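Events > Open days > Joltgate autumn open day

Joltgate open day: the simulation bench
Sep 22, 2021

Joltgate opened its test hall to visitors for one afternoon, and the simulation bench was the second stop on the tour. Groups were limited to 10 people and each had nine minutes at the screens, a little short for the number of questions asked.

The bench runs pick-and-place tasks in a rendered cell before anything is tried on hardware. The physics is handled by a package called Mostico, and the task lists are written in Kurkia, the firm's own scheduling tool. A typical batch is 200 episodes. The overnight batch is 2000, and the staff review only the failures the next morning.

Most of the talk concerned object choice. A cube is easy to model and easy to score: its faces are flat and its pose is unambiguous apart from symmetry. Fruit is harder. A banana has a curved contact surface and tends to roll when it is gripped off centre, so the friction settings matter a good deal more. The operators keep both in the same layout and vary the start positions between episodes.

Lighting is varied as well. Shadows shift the apparent edges of an object when seen from overhead, and a detector trained under one lamp position does poorly under another – this was shown on a chart in the corridor, which I did not photograph.

The next open day will include the hardware cell. Booking is through the front desk.
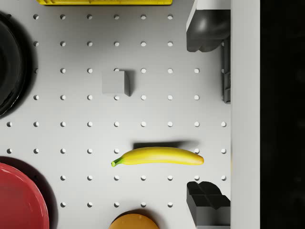

Cube and banana on the simulated pegboard, from directly above. Transfer to hardware is handled by a separate group, and their bench was closed to visitors on the day.

Comments (3)

Lý
Is the hole spacing in the model matched to the real board?

benchtop_r
We were in the last group and got five minutes. Good talk all the same.

mk
Would like to see the corridor chart if anyone has it.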